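仿真组工作记录　2018-01-10
项目：Jadum（室内机械臂整理台面）
记录人：我。Anisa Sitompul 和 Parvathi Salian 看过以后直接在下面加字，别另开文档，上次开了三份谁也对不上。

上午把公寓场景又跑起来了，新的墙面和手腕模块都加载正常，窗外的水面和树也出来了，好看！趁场景开着，把采购清单从头捋了一遍。外围设备这一块还剩2773欧，三月前要把单子交上去，过期不能结转。机械臂本体走另一笔钱，不在这篇里算，下面说的全是臂以外的东西：线缆、标记板、托盘、台面、相机、灯，还有各种没人愿意写进预算、最后又总要买的小零件。

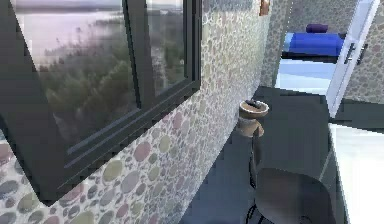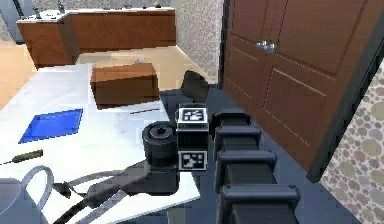

Jadum 仿真公寓，渲染画面。第一幅为窗边，第二幅为机械臂与白色台面。

先说今天最大的收获：拿着仿真场景做采购，比拿着空表格做采购顺手太多了。以前列清单都是坐在那里想“还缺什么”，想着想着就开始翻供应商的目录，翻完多出一堆漂亮但用不上的东西。今天反过来，场景里有什么就问一句：实物间里这个谁来出？已有的划掉，没有的才写进去。一个上午写完的东西比上个月两次会加起来都多。

一、线缆

第二幅里那束黑线从夹爪座那边弯下来，在台面上拖了好长一段弧，一直拖出画面。仿真里线怎么拖都没关系，实物要是也这么走，托盘推过来就要压线。旁边还有一根浅灰色的软管，自己绕了一圈，更占地方。我看到这里就决定线缆管理排到清单第一位，原来它排在最后，夹在扎带和胶布中间。

Cultow 的线缆夹套件报价69欧一套，含税，不含运费。里面有腕部的固定环、沿臂的卡扣和一段可以剪的编织套。便宜！我把样品册里那个固定环的图跟我们模型的连杆比了一下，连杆是方的，环是圆的，要么加垫块，要么问有没有方形款。已经写信去问。垫块我们自己能打印，真不行就这么办。

软管的走法还没想好。我倾向于从台面后侧绕，Parvathi 倾向于从上面吊下来，她说吊着走弯折少，换工具的时候也好拆。吊的话需要一根横杆，横杆又要固定到什么地方，实物间的天花板能不能打孔我不知道。她去问 Bruledholm 那边管房子的人。在她有答复以前，横杆按“可能要”写在清单里，不占正式金额。

二、手腕上的标记

腕部模块上的两块黑白标记，一块在顶面，一块在正面，模型里看着清清楚楚。我特意转了几个角度，正面那块比顶面那块好认得多，顶面那块在这个视角下斜得厉害。实物上我想做成可拆的薄板，螺丝拧上去，脏了刮花了直接换，不要再用贴纸了。贴纸的教训大家都记得：边角一翘，检测就开始跳，查了半天以为是标定坏了，重标一遍还是跳，最后用指甲一按就好了。那天下午真是白过了。

薄板材料要哑光的。打样找 Chantharasri，他们做小批量面板很快，上次那块控制盒面板的丝印边缘特别干净，我到现在还觉得那是我们实验室最体面的一块铁皮。除了装上去的，另备2块，放抽屉里，贴好编号。图案文件今天下午从仿真的贴图里导出来，务必跟场景里用的是同一份，别又出现仿真认这个、实物认那个的情况。

尺寸上有一个问题要写清楚：白边算不算在标记尺寸里面。正面那块外面有一圈白框，写图纸的人和写检测参数的人必须说的是同一个尺寸。我在图纸上标黑边外沿，参数里也填黑边外沿，白框单独标注。Anisa 负责核对，核完在图纸上签字。

三、台面

仿真里的台面是白的，还有点反光。我们实物间那张旧桌子是深色木面，跟这个差得很远。两个办法：换桌子，或者在旧桌上铺一张白板。

换桌子的好处是高度可以一起定下来，旧桌的高度一直让臂的肩部有点别扭，够远端的时候姿态不好看，速度也上不去。铺板的好处是便宜、快，今天定明天就能铺。我先写铺板，桌子放到下一轮。铺板要选跟仿真接近的表面，略带光泽的那种。Anisa 提出来要不要干脆买哑光的，检测容易一些。我想了一会儿，觉得还是照着仿真来。我们想知道的就是反光的台面能不能应付，先把难的做了，以后换哑光只会更轻松。她同意，但是要求把哑光板的报价也留一份，这个合理，留。

板的边缘要倒圆，夹爪座悬在桌沿外面的时候离边很近，第二幅里就是这个姿势，磕一下谁都心疼。

四、台面上的东西

这部分最好玩，也最容易失控，所以我给自己定了规矩：只买场景里有的类别，别的想法写到最后一节。

蓝色托盘。场景里是一块很薄的蓝色方形垫子似的东西，斜着放。实物找颜色饱和一点的，薄，边不要高。仓库里有一批灰的，能不能喷？喷漆会掉，我不想喷，直接买蓝的。

纸箱。棕色的普通纸箱，不花钱，收货口天天都有。要求是挺括、没有胶带翘起来。捡回来以后量一下尺寸，回填到仿真模型里，让两边的箱子一样大。实物跟着仿真买，仿真也要跟着实物改，双向对齐，这一点我想写到组里的流程里去。

螺丝刀。场景里那把是深橄榄绿的柄，躺在托盘靠近我们这一侧。我工具箱里有一把差不多的，先贡献出来。Parvathi 说她要准备几把不同柄色的，做识别的时候换着来，我赞成，便宜东西多备几把不亏。注意选没有磁性的刀头，上次磁性刀头把垫片吸得到处都是。

细木棍或者铅笔一类的。模型库里这个物体名字写得很含糊，渲染出来棕棕的一根。我两种都买，铅笔一盒，圆木条一捆。细长物体一直是夹爪最头疼的，多练总没坏处。

小件一共凑20件，装一个收纳箱，每件称重、拍照、登记。登记表的格式我下午建好，放共享盘里，列名用英文，方便脚本读。

五、光

第一幅里那扇大窗占了左边一大片，外面的天色偏粉紫，看得我很想搬进去住。不过从采购的角度看，窗是个大麻烦：右边那块白色台面受光很强，远端几乎成了纯白，细节全没了。实物间也有窗，朝向不一样，晴天的时候台面同样会白成一片。

所以遮光帘要写进去，要能调的，全遮和半遮都行。再加一盏可调亮度的面光灯，让我们能把“很亮”和“很暗”都固定下来当条件，不用看天吃饭。灯的显色要好，不然蓝托盘会偏色。我对灯的了解有限，参数请 Parvathi 帮忙写，她以前搭过检测工位。

窗玻璃上的反射也值得记一笔，仿真里右边那块窄玻璃上有几道灰色的影子。真玻璃只会更花。窗对深度相机是个老问题，先不花钱，采集的时候把窗那一侧标记出来，单独统计。

六、墙和地

满墙的卵石花纹，门那边还有一片圆圈叠圆圈的，灰色的那段墙也带颗粒纹理。花纹这么密，做视觉的人看了会很高兴，特征点随便抓。问题是实物间四面白墙，什么特征都没有。要是只在仿真里调，到了实物会吃亏。

我的想法是买几卷带花纹的墙纸，钉在活动展板上，推到机械臂后面就能换背景，不用动墙。展板隔壁有现成的，借。墙纸不贵，挑花纹密的和花纹疏的各一种，再加一卷素的作对照。Anisa 对这个特别来劲，已经在翻样本了，我提醒她别挑太好看的，到时候大家舍不得钉钉子。

地面，仿真里有浅木色和蓝灰色两种，交界处颜色跳得很明显。实物间只有一种地面。地垫能解决，买一张蓝灰色的铺在臂的底座那一边。要防滑的，底座周围还要留出走线的口，裁之前先量两遍。

七、障碍物

第一幅里窗边那张深灰色椅子挡住了后面那个高脚支架的下半截，碗里还有一个深色的小东西，只露出上面一点。这种遮挡我很喜欢！以后做“找东西”的任务，这就是现成的题目：东西在容器里，容器在家具后面，相机要挪位置才看得全。

实物方面，椅子有的是。高脚支架要买一个，碗形的顶，杆细，底座要稳。细杆的东西被臂碰一下就倒，底座里能加配重最好。看到过花架店有类似的，比仪器商卖的便宜一大截，让采购走花架店的发票应该没问题，我去问。碗的颜色照着浅棕色买。

第二幅里纸箱和臂之间有一个黑色椅背，贴在桌子后面。规划器每次都要绕它。实物上也要摆一把，位置用地上的胶带标好，椅子被人坐走了也能放回原处。这个零成本，但是最容易忘，写在这里提醒所有人。

八、相机

手腕和场外各需要看得到台面。现有的相机够用，缺的是支架。我原来想买一副带云台的，看完场景改了主意，换成可以夹在桌沿上的短臂支架，更矮，更稳，也不挡人。线要买够长，我们每次都差那么一截，然后接一根延长线，然后丢帧，然后花一个下午找原因。这次按最远的路径量，再放一点余量。

九、供货时间

Cultow 说下单后将近20天到货，这是他们口头说的，按以往经验再宽一点看待。Chantharasri 的打样要等图纸，图纸一签就发，所以 Anisa 的核对是眼下最要紧的一环。墙纸、支架、木条都是现货。遮光帘要量窗，量窗要等 Bruledholm 给钥匙，跟横杆的事一起问。

下单顺序：先线缆夹，再标记板，再台面板，然后灯和帘。桌面小件随时可以买，走零用，攒一张单子一起报。

十、钱怎么分

我不想在这里写死每一项，报价没齐，写死了又要改。原则是：线缆和标记优先保证，灯和帘其次，墙纸和地垫有多少钱买多少。另外一定要留一笔不动，给运费和装坏的东西。去年就是把钱分得干干净净，结果一个接头断了，等了好久才补上，臂就那么停着，特别可惜。

线缆夹先订一套，装上去试过方形连杆合不合适，再考虑给备用臂也订。

十一、先记着、这一轮不买的

门。第二幅右边那扇棕色双开门，两个银色把手并排，第一幅里那扇白门上是深色的长把手。两种把手放在一套公寓里，太适合做开门任务了！我很想做一扇半截的假门，装上可换的把手，拧得动、推得开。木工和五金都不便宜，等桌面任务稳了再提。先把把手的类型记到需求表里。

厨房那一角。白台面、木纹柜子、金属水龙头，都离臂很远，这一轮完全不碰。不过柜门是好题目，跟开门任务可以共用一套五金。

换桌子，前面说过。

床和枕头。深紫色的枕头、亮蓝色的罩子，软的东西我们夹爪现在对付不了，Parvathi 写了一句“想试”，我原样抄在这里。

待办
我：发 Cultow 的方形固定环询问（已发，等回信）；导出标记图案；建登记表；去收货口挑纸箱；问花架店发票。
Anisa：核对标记尺寸并签字；墙纸样本；哑光板报价。
Parvathi：联系 Bruledholm，问打孔、钥匙、量窗；写灯的参数；挑不同柄色的螺丝刀。

补记（下午）：图案导出来了，贴图文件夹里居然有两份，文件名只差一个下划线。用的是带下划线的那份，场景配置里查过了。另一份先挪到旧文件夹，没删。Anisa 核对的时候请直接从共享盘的图纸目录取，不要从聊天记录里下载。

再补：Parvathi 回话，打孔要书面申请，表格她已经要到了。横杆还是按“可能要”处理，她把吊线的草图画在白板右下角，擦白板的人手下留情。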